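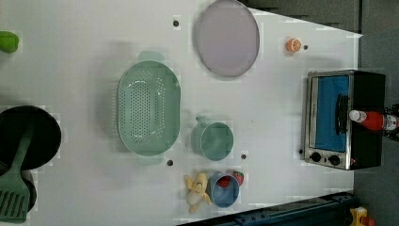 Budgeting for a tabletop manipulation setup, what am I forgetting?

Hi all! I run the after-hours robotics group at a community college and we finally got the okay to put together a real request for a kitchen-task station. Pick up the strawberry, put it in the bowl, open the toaster oven door, that kind of thing. I have the props covered. Play food, mug, colander, pans, I bought most of it myself and the rest came out of my kids' closet (they're teenagers, they'll live).

What I don't have is a good sense of where the rest of the money goes. My draft has one arm, a gripper, an overhead camera and a white tabletop on a metal rail base, plus a line that just says "misc" with 300 dollars next to it. My dean circled the misc line and wrote a question mark, so I guess I need to do better.

Specific stuff I'm unsure about:

Do I buy the arm and gripper as a bundle? The Zananano people quoted me both together and it's cheaper on paper, but I've read that folks end up swapping the gripper anyway.

Is a real toaster oven worth having on the table or should I get a toy one? The students want the real door because it has a real hinge. I worry about the arm yanking it off the edge.

How many spare fingertips do you go through in a semester?

Request is due in September and I would love to not have to file a second one. Thanks!

Answer 1 (marked helpful by 14 people)

I did almost this exact budget two years ago, so let me save you some pain.

Bundle: I'd say take it, but get them to write down what mounting plate it ships with. Ours came from Wakorholm and the plate matched their own gripper and nothing else. When we wanted softer fingers later we had to pay 196 dollars for an adapter, and it took most of a month to show up. If Zananano will throw in a standard plate then great, you can change your mind later.

Toaster oven: real one, used, from a thrift store. Cut the plug off before it ever goes near the students and write that in the request too, your safety office will love you. A real door pulls back on the arm in a way the toy ones don't, and that's the good part of the exercise. As for yanking it off the table, the weight helps some but I'd still fasten it down. We put screws up through the tabletop from underneath. So add "mounting hardware" as its own line and you've eaten a piece of your misc already.

Fingertips: buy two extra sets and see. Ours wore out fast in the first few weeks, when everybody was squeezing everything way too hard, and then hardly at all.

What you're forgetting, in my opinion:
Cables. Long ones, and the good camera cable costs more than you want it to.
A second emergency stop, for the side of the table where the students stand.
Shipping on the base. It's heavy and goes freight, and my quote left it off entirely. I found out when the invoice came — not a fun afternoon.
Duplicates of the props. Buy two of every piece of play food on the same day. They change the plastic or the color and then your old recordings don't match your new table.

Our extras beyond the arm, gripper and camera came to 1332 dollars all in. Yours will be different but I'd be nervous with 300.

Atieno Urio

Answer 2

Agree with most of that but I wouldn't take the bundle. Get the arm first, run it with a cheap gripper for a few weeks, then decide. Kong rents them by the month if you're a school, or they used to, I haven't checked lately.

Also look hard at the mug and the colander before you pick a gripper! Everybody shops for the strawberry. Then you try to grab a wide oval colander by one handle and it tips and swings all over the place. Measure the thickest thing you want to hold and the thinnest, and take those two numbers to whoever is quoting you.

Orlando Londoño

Answer 3

we use Drurnura for everything and it's fine. ask for the education price, they don't put it on the website

Comment from the original poster

Thank you!! I've split misc into five lines and the freight thing alone was worth posting for. Zananano says the standard plate is included, but only if I ask for it on the purchase order, so I'm asking. Atieno, when you bought duplicates did you do the cookware as well or only the food?

Reply from Atieno Urio

Only the food and the mugs. Pans I can always find close enough, and I had no shelf space left anyway.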